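I moved to Willstead in October and gave up the car the same week. The bus into Huvdale takes 85 minutes if it stops everywhere, and it does.

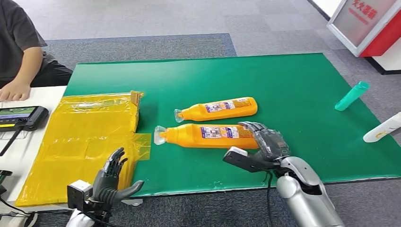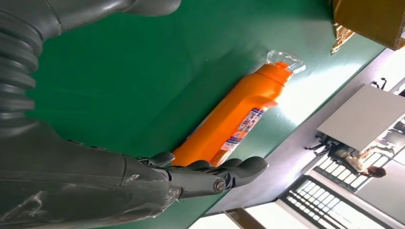

*Orange plastic, green tabletop.*

The 161 is the one to catch. It leaves from outside the chemist and the driver doesn't give change. I've started reading on the way in and sleeping on the way back. A monthly pass costs less than I was paying to park. The walk home from the stop is 200 steps uphill, and the street light by the post box is still out. I've reported it twice.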